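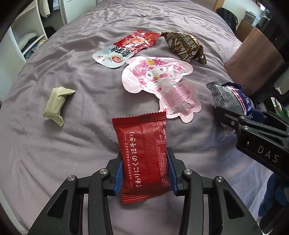

My sister swore the snack stash would last until March, and I gave it 12 days (I'm generous). By midnight we'd dumped it out on the purple sheet, and I wanted the red packet with the white Japanese writing so badly I'd have traded her my bus fare to Odarthorpe!

She wanted the pig pastry. Fine, I said, but then the bar is mine, and you shake the crumbs out of the tray.
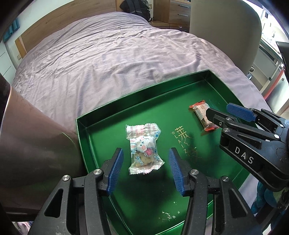
Mom called through the wall that anybody still eating at this hour could buy their own breakfast. We split the pastry in the dark.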